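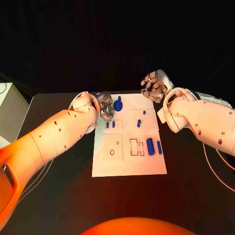

Aidan Coughlan

The manipulation cell at Prokstead was open to outside visitors for one afternoon in January, and I went along with two colleagues from the fixtures side. The demonstration was a two-arm assembly task on a flat white board with blue parts: a toothed gear with a peg standing up from its center, four small pegs, and two cylinders of different thickness. Outlines on the board mark the areas for the work, including a square with a larger and a smaller circle drawn inside it. Each arm carries a hand with jointed fingers.

Aigars Dzene ran the session. His group scores each part separately, and a run counts only if the whole sequence finishes without an operator touching the board. The cell has logged 400 runs since the hands were fitted, 19 of them on the current controller settings. He puts most of the failures down to approach angle. With the fingers curled downward over the gear, the contact points are hard to predict, and a small error at the wrist becomes a large one at the fingertips.

The cylinders are the harder case. They start on their sides, so the hand has to lift and turn each one before placement. Dzene's preference is to do the turn in the air with one hand. The alternative, passing the part from one hand to the other, costs 14 seconds per part and adds a second grasp that can go wrong.

Questions from the group were mostly on wear. The finger joints are inspected every 2000 cycles and regreased at the same stop. Cable routing is still under review, as the present runs limit how far the forearms can rotate before the slack is used up.

Handouts with the board layout and the scoring sheet are in the shared folder under Prokstead. A return visit is planned once the next set of parts has been cut, and anyone wanting a place should send me their name and site badge number.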